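储物柜为什么要长小缝缝？

小朋友，你有没有见过那种高高的、摸起来凉凉的铁皮柜子？上面有好多扇小门，一扇挨着一扇，像一栋给书包和水杯住的小楼房。游泳馆里有它，图书馆里有它，爸爸妈妈上班的地方也常常有它。它的名字叫储物柜，有的地方也叫更衣柜。今天我们就慢慢聊一聊它，不着急，你可以先去倒杯水，坐舒服了再听。

先说说门。你可能会想，为什么不做一个大大的柜子，只装一扇大大的门，大家的东西统统放进去呢？你想想看，要是全班同学的外套都堆在一起，放学的时候会是什么样子？有人找不到帽子，有人拿错了围巾，还有人的橘子被压扁了，汁水流到了别人的手套上（这件事真的发生过，就在格雷姆维尔小学，那只手套是我的）。所以人们就把大柜子隔成一间一间的，每一间都有自己的门，谁的东西住谁的屋。

这些“小屋子”不一定一样大。有的门又高又窄，适合挂长长的大衣；有的门矮矮的，放一双鞋、一个饭盒刚刚好。还有的柜子会在里面加一块隔板，就像给小屋子搭了个二楼，楼上放瓶子，楼下放书包，互不打扰。

再来说说门上那些细细的横缝。很多小朋友以为那是装饰，也有小朋友告诉我，那是给柜子里的小老鼠看风景用的。我很喜欢这个答案！不过这些缝有个正经名字，叫“百叶通风口”，是让空气进进出出的。你踢完球，把汗湿的袜子塞进一个关得严严实实的盒子里，过一晚上再打开，哎呀，那个味道！有了通风口，潮气能慢慢跑出去，外面的新鲜空气也能溜进来，衣服就没那么容易发霉了。

你下次见到了可以蹲下来看一看，有些缝的边是斜着翘起来的，像一片片小屋檐。空气可以拐个弯走进去，灰尘却不容易直直地掉进去，从外面也不太能看清里面放了什么。一条小小的缝，要管好几件事呢。
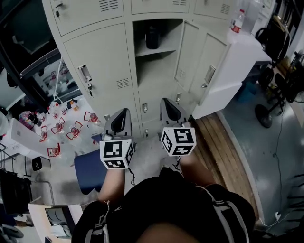
说完了缝，就要说把手了。有的把手是凸出来的，一把就能握住，拉起来很省力。有的把手却是凹进去的，像门上按出来的一个小坑，手指要伸进去勾住才能拉开。凹进去有什么好处呢？走廊窄的时候，大家挤来挤去，凸出来的把手容易钩住书包带子，也容易撞到胳膊肘，凹进去的就老实多了，安安静静地待在门里面。

那锁呢？锁也有好多种。有的柜门自己带着钥匙孔，钥匙一转，里面的小铁舌头就伸出来，顶住柜子的边，门就拉不开了。有的要另外挂一把小锁，用完可以取下来带走。还有的要拨密码。我的朋友马里索尔·阿里亚加小时候用的就是密码锁，她怕忘记，就把密码写在一张纸条上，然后把纸条放进了柜子里，再把柜子锁上了。你猜猜她后来有没有拿到她的午饭？

现在我们来算一笔小小的账。托瓦尔的图书馆里有380个储物格。如果每格只放一个书包，那就能放380个书包。要是来了2,000个小朋友，每人背一个书包，那还差多少个格子呢？你可以拿张纸算一算，算好了再往下看。答案是1,620个。所以用完了柜子，要记得把东西拿走，把门关好，后面的小朋友还等着用呢。

说到关门，有一件事要好好记住。柜门是铁皮做的时候，边上可能有点硬，关的时候手指要离门缝远一点，慢慢推，不要“砰”的一声甩过去。也不要让门一直敞着，走路的人低头系鞋带，一抬头就会碰到脑袋。更不可以躲到柜子里玩捉迷藏，也不要爬到柜子上面去，那可危险了。

还有，水瓶放进去之前，先拧一拧盖子。要是盖子没拧紧，瓶子一倒，水就会流到下面那一层去，住在“楼下”的书本可要遭殃了。面包、香蕉这些吃的，当天就要带回家，不然通风口再多也帮不了你。

在家里动手试试看吧！找一个空鞋盒，用硬纸板隔成几个小格子，再请大人帮忙，在盒盖上划几条细缝，做成通风口。然后想一想：橡皮住哪间？蜡笔住哪间？哪样东西个子最高，要住没有隔板的那一间？做好以后，可以给每个格子贴上名字，或者画一个小图案。

小读者福斯蒂诺·桑多瓦尔花了10分钟就做好了一个，他给每个格子都画了一种动物，玻璃弹珠住在青蛙那一间。你的弹珠想和谁住呢？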